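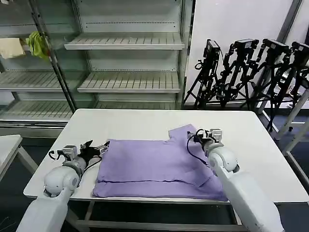

The sign-in was still broken, the tester from Lovby wrote, and she would like to know whether she should go on waiting or go to bed.

I read her message twice. It was Monday, 2 in the morning, and I was the only person awake who had the password for the server. The program was called Plornuneo. It drew sewing patterns, and people in 12 countries used it, mostly for skirts.

I answered that the problem was found. This was a lie, but a small one. I had moved the site to the new machine in January, and since then the form forgot everybody who registered after midnight. In the day it worked very well.

"Then I will wait," she wrote. "I have tea."

I opened the old code. The form had been written by a man we knew only as Vondráček, who left the project before I came. In the middle of the file he had put a comment: do not touch, the clock is in Londia. I did not know any town with this name, and the map did not know it either. 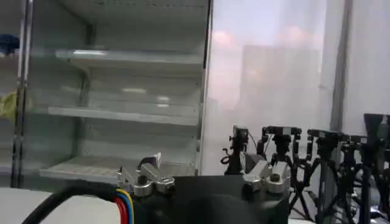

I changed the time zone to my own and started the test again. Nothing. I changed it back, and then I did what I should have done first – I read the lines under the comment. Londia was the name of his old computer. For five years our site had asked it what time it was, and every night, after midnight, it gave no answer.

I removed the line. It felt a little impolite.

"Please try now," I wrote.

I waited around 3 minutes. Outside a tram went by with its lights on and without passengers.

"I am in," she wrote. "But your download button is not working."

I went to the kitchen and put the kettle on.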